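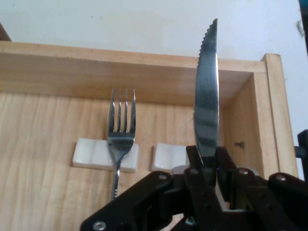
Tureck Upright Cutlery Box
Pine, open front, with 2 white ceramic rests

Item 840
In stock, ships flat from our shop in Trirkance

Most cutlery lives lying down in a drawer, tangled up with a corkscrew and the takeout chopsticks. The Tureck gives a fork and a knife a place to stand up straight, which is more than we can say for most of the people who work here before ten.

The box is pale pine with the grain left to do what it likes. No two back panels match. If you order a pair and put them side by side, one will look like a calm lake and the other like a map of somewhere hilly, and we do not take returns on that basis. We have been asked.

The rests are glossy white ceramic with softened edges and a shallow dip in the middle. They wash by hand or in the top rack. The box does not go in the dishwasher. Please read that sentence again if you are the kind of person who puts the cutting board in there too.

What you get
Pine box, open front
Ceramic rests, white, 2
Screws, 3 more than you need
One sheet of instructions, mostly drawings

What you don't get
The fork and knife. Any plain stainless set will do. A serrated table knife with a rounded tip looks right at home, and so does the odd fork left over from a set you used to own all of.

Putting it together
Line up the side wall with the top board and drive the screws in by hand. Pine is soft, and a power driver will go through it like a spoon through pudding. Stop when the head is snug. Almost 103 customers have written in about a wobble, and the cure each time was another quarter turn.

Care
Wipe with a dry cloth. A little mineral oil in February, when the heat has been on for months and everything in the house is cracking, including the household. The wood will go a warmer shade over the years, and faster on whichever side faces the window.

Finishes
Plain pine only. We tried a gray wash called Matić and it looked like a fence. The few that were made are sold, and we would like to thank whoever bought them.

Gift wrapping
Choose Present at checkout and we will wrap it in brown paper with string. The shape gives nothing away, so the other person gets to guess birdhouse for a while.

Questions we get a lot
Will it hold steak knives? Ours are happier in a block.
Can it hang on the wall? It was made for a counter or a shelf, and it has no hanger on the back.
Can I buy a spare rest? Yes, singly, under Parts.

Page updated 22 Apr 2018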